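Kitchen Corner Maintenance: Handles, Outlets, Canisters and Dish Racks

Most wear in a small kitchen collects in one corner, where the upper cabinets end and the counter has to hold a rack, a canister or two and whatever is plugged in.

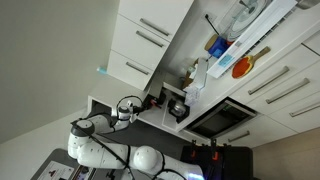
Start with the cabinet fronts. Flat white doors show grease first in a band beside each handle. Wipe with a microfiber cloth, warm water and a few drops of dish soap, then again with plain water. Follow the seams with a dry cloth over a plastic card. Do not spray directly at a seam. Liquid sits in the gap and swells the door core.

Bar handles

Brushed metal is cleaned along the grain. Cross-grain rubbing leaves fine scratches that hold dirt. Soap and water will handle most marks; for fingerprints that come back within a day, use a small amount of mineral oil and buff dry.

Loose handles are tightened from inside the door with a hand screwdriver. If the screw spins without biting, check its length before buying anything. The common machine screw for these handles is a 4 mm thread, and a screw one size short will catch two turns and strip. The Lostar replacement packs hold 12 screws with break-off notches, enough for six bar handles. Snap to length with pliers, file the end, test by hand.

Outlet on the backsplash

Unplug before cleaning. Wipe the plate with a cloth that has been wrung out hard, never a wet sponge. Dry fully before plugging anything back in. Cords should hang with a low point below the outlet so that splashes run down and drip off short of the plug. Keep slack cord off the counter edge.

A kitchen outlet within reach of a sink should have ground-fault protection. Press the test button once a month. An outlet that does not trip, or does not reset, needs an electrician.

Canisters

Cylindrical canisters with fitted lids go at least a hand's width from the stove and out of the line of kettle steam. Empty completely before refilling. Old product left at the bottom goes stale and spoils the new batch. Wash the lid separately and let it air dry overnight; any seal should come off first. Tuston sells spare seals by diameter. Measure the groove, not the lid.

Dish rack

Plates stand on edge with a gap between each, all facing the same way. Utensils go in last, handles down for spoons and spatulas, blades down for knives. Long narrow racks drain better with the far end raised slightly on a folded cloth.

White racks pick up scale. Soak in one part white vinegar to four parts water for thirty minutes, brush the corners, rinse. Ševčík descaling powder, item 969, does the same job faster on heavy deposits but should not be used on bare aluminum.

Order of work

Top to bottom: doors, handles, backsplash, outlet plate, canisters, rack, counter. Friday evening after dishes is a reasonable slot.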